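Two-arm robot takes on furniture at Mellard workshop

A two-arm robot at the Mellard shared workshop is being set to work on small household jobs, and this month the job is a white plastic stool. Rizwan Debnath and Mitali Munasinghe started the build in November under the name Stokorow. They have put 2000 hours into it, most of them after 6 p.m., when the big bench is free.

Each arm carries its own small camera near the gripper. Debnath said the mounts were redone twice before the cables stopped catching on the wrist.
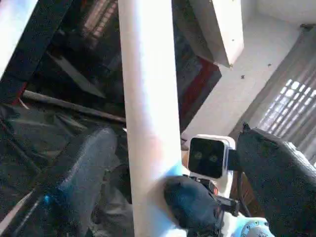 Sorting and holding

Furniture is one part of the project. Munasinghe has also been working with paper cups and a set of white foam-board compartments, laid out on dark cloth. The thin upright panels are hard on the grippers, she said, and a small error in height is enough to bend one.

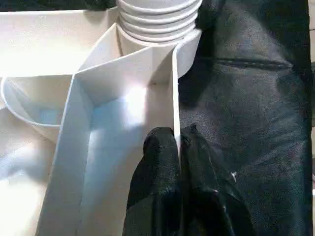 The left hand's fingers at a foam-board divider, with stacked paper cups behind.

The stool uses both arms. They hold the ribbed top between them over a black cloth, underside showing, so that the legs can be fitted at the corners. Debnath said the left arm still grips harder than it needs to, and he plans to change that setting before trying a heavier piece.
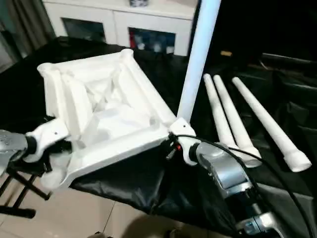 Costs and next steps

The members' fund at Mellard paid 1143 dollars toward the arms, and Primonwood, a local lumber dealer, gave another 100 for cloth, board and fasteners. Debnath and Munasinghe covered the rest themselves.

Tanvir Chowdhury, who keeps the workshop's booking sheet, said the bench is reserved for Stokorow through the end of the winter. A shelf unit is next. Members who want to help with wiring can leave their names at the front desk.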